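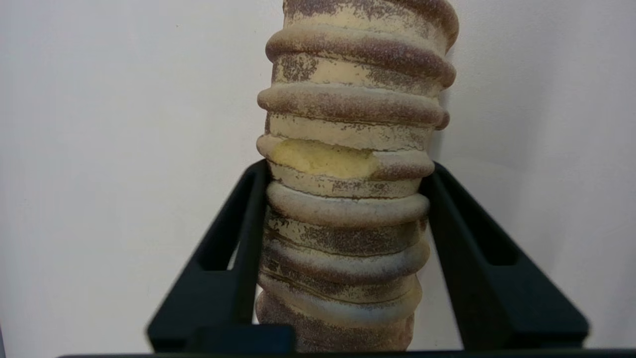 Stacked rings in cream, speckled reddish brown.

Coils, Twists and Spirals
Gallery by Pramila Nishad, Damdale

I have loved a good coil for as long as I can remember. My grandmother wound everything (yarn, dough, garden hose, her own hair) and I suppose I picked it up from her, so when I started this little corner of the site for shapes I enjoy looking at, it was always going to fill up with things that go round and round. Snail shells came first, then the old bedsprings from the Nomura sale, and now these four pictures, which I'm so pleased to finally get up here.

What gets me is the color as much as the shape. You have that pale, sandy cream in the grooves and then the brown gathering out on the ridges, exactly where your thumb would want to go! I could look at that all afternoon, and my tea has gone cold more than once while I did.

I'll start with the plainest view, a striped roll lying on a white table, with light brown bands running on the diagonal and a soft gray shadow underneath. I like a bit of bare tabletop around a thing, it lets you see the outline properly.
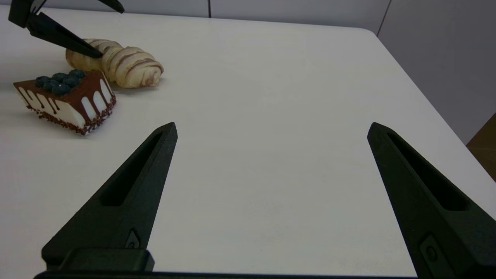

A Closer Look

Now for the ridges themselves. There's a tear partway along in this next one, with soft pale yellow showing inside, and a single rounded coil bulging out just below it. The whole shape has a kink to it, and I think I like it better for that than I would if it stood up straight. The brown is darkest along the crests and thins out as it goes down into the grooves, like dust on a staircase.
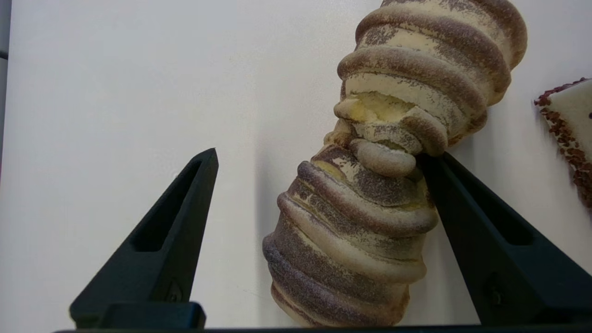 People write to me and ask which way a spiral ought to turn, and I have never had a good answer. My sister in Plurby winds her cinnamon twists one way and I wind mine the other, and both lots get eaten.

The last of the four is all thick, rounded coils, broad toward the top and narrowing as they come down to a short, blunt, whitish tip. That little tip is my favorite part of the whole page.
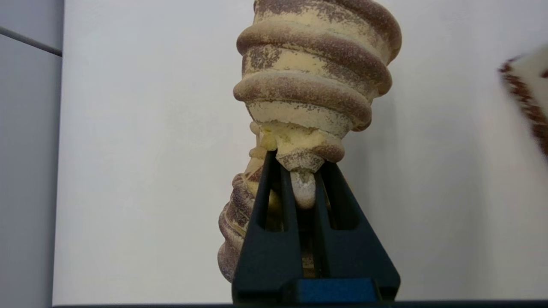

I'm hoping to add more in September, when I get back to my box of prints and sort out the basket weaves and the rope. If you have a nice twisty something at home, do send me a picture of it, I do read everything that comes in, even if it takes me a while to write back.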